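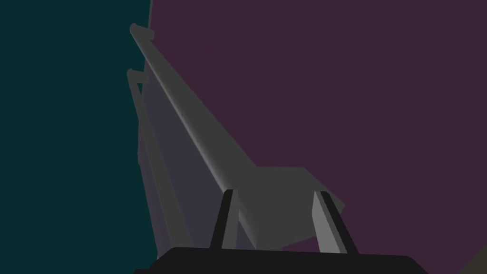 Fig. 1. A long gray object, held between two fingers (computer rendering).

Home Courses Handouts Staff Contact
Search this site Go

Week 7: Writing a Catalog Entry for Something Dull

Bohdana Yatsenko

Anyone can describe a crown. Most of what sits in a small museum is gray, longish and donated by a man clearing out his garage. This week is about those things.

The Zhuravel collection holds 300 items, and 24 of them are entered as "tool, misc." Wojciech Lis wrote most of those entries in a single August, and I think you can tell which ones came after lunch.

An entry needs, in this order:
- a plain name
- size and material
- condition, damage included
- where it came from, and who told us so

Don't guess at use. "Ritual object" is what catalogers write when they want to go home. If you don't know, write "use unknown" – it costs you two words and saves the next person a month.

Keep the donor's story apart from what you can measure. Peter Murín's reading (pp. 3 to 7) has a butter paddle that spent years as a weapon on the strength of one excited nephew.

For next time: pick something boring from your kitchen and bring an entry of about 100 words. No crowns.

Filed under: Handouts, Museum Studies, Cataloging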